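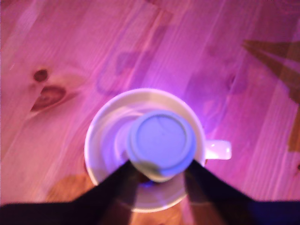

# About Dralell

Dralell sells mugs with lids. We've done it from the same unit since 2012, and we also sell the lids on their own, which is the part of the business that pays the rent. If you came looking for teapots, cafetières or anything with a slogan on the side, we don't stock them.

The company was started by Pravesh Fourie, who had spent nine years buying kitchenware for other people's shops and had grown tired of most of it. He still does the buying. He also still answers a fair share of the emails, so if you get a short reply, that was probably him.

## What we think a lid is for

We should say at the outset that we don't believe most of what is said about mug lids, including some of what used to be said on this website.

A lid slows down the cooling of a drink. It keeps out dust, flies and the odd biscuit crumb. It lets a herbal tea brew with its steam kept in, and some people say that improves the taste. We have tried this at the office more often than was useful and we can't agree. Pravesh thinks peppermint is better for it. The rest of us think he likes peppermint.

A lid won't keep your tea hot all morning. A ceramic mug loses heat through its sides and its base as well as its top, and a disc on the opening does nothing about either. When a supplier sends us a leaflet promising hours of piping hot coffee, we ask how it was measured, in what room, with how much coffee. Usually we don't hear back. Once we were sent the same leaflet again in a different colour.

You will also see it claimed, mostly by firms selling lids, that covering your drink is good for your health. We have no idea. We took that line off our own packaging in April, having found no one here who could say where it came from.

## How we choose what to sell

Samples arrive most weeks and most of them go back. What we do with them is fairly dull.

First we try the lid on the mug it was made for. You would expect that to be a formality, but ceramic shrinks in the kiln and it doesn't always shrink by the same amount, so two mugs off one shelf can take the same lid quite differently. We ask for 22 mugs of any new shape and put the lid on every one. If it rattles on some and sticks on others, the shape is out, however nice it looks.

Then we use it. The mugs go into the office kitchen and get treated like any other mug – left on the desk, stacked badly, put through the dishwasher next to the roasting tin. Staff are asked to write down what annoyed them. These notes are kept in a folder and make gloomy reading. Lids that drip on your papers when you lift them come up a lot. So do lids with nowhere to grip, and lids that roll off the table and under the fridge.

We keep a sample for a whole season before we order. Suppliers find this slow, and a few have stopped writing to us.

## The ranges

We have three at present.

**Dusia** is our plain mug, and the one we sell most of. It has straight sides and a handle big enough for an ordinary hand. The lid is sold with it or separately. We are often asked for more colours. We did try more colours, and people bought the white.

**Vilela** is the larger one, meant for soup as much as for tea. It is heavy, and some customers have sent it back for that reason. We think they have a point, and it says so on the product page now.

**Garnix** is a loose lid made to go on mugs you already own. Please measure your mug before ordering. Measure across the inside of the opening as well as the outside, and don't go by the word "standard", as we've never found out what it means. If your mug is hand thrown it may not be quite round, and then no lid of ours will sit properly on it. We'd sooner lose the sale than pay the postage twice.

## Where things are made

Our mugs are made by two potteries and our lids by a third firm. None of the three belongs to us and we don't call ourselves makers. The first order we ever placed was for 810 mugs, which was too many, and they lived in Pravesh's hallway until the following spring. These days a usual order is 3000, and we have shelves.

We don't describe anything we sell as "artisan", "heritage" or "eco". The mugs are fired in large kilns that use a good deal of energy. If you have a mug at home that you like, the greenest choice is to carry on using it, and a saucer turned upside down will cover it well enough. We have told customers so on the phone, and some of them have bought a lid anyway.

## Who works here

There are six of us. Two pack orders, one looks after the accounts and the returns, one does the website and the photographs, one deals with shops, and Pravesh does what is left over. All of us have packed at Christmas.

We don't have a mission statement. A consultant wrote one for us several years ago and it had the word "ritual" in it twice.

## Returns and complaints

You can send anything back within 30 days, used or not. If the lid doesn't fit, tell us the make of the mug and the measurement you took, and we'll add it to the fitting list on the website. That list is made up almost entirely of other people's disappointments and it's the most useful page we have.

Chips and cracks in the post are our problem. A quick photo by email will do, and there's no need to return the pieces.

Shops wanting to stock us should write to the trade address on the contact page. We don't offer display stands.

*Page last revised Sep 9, 2019*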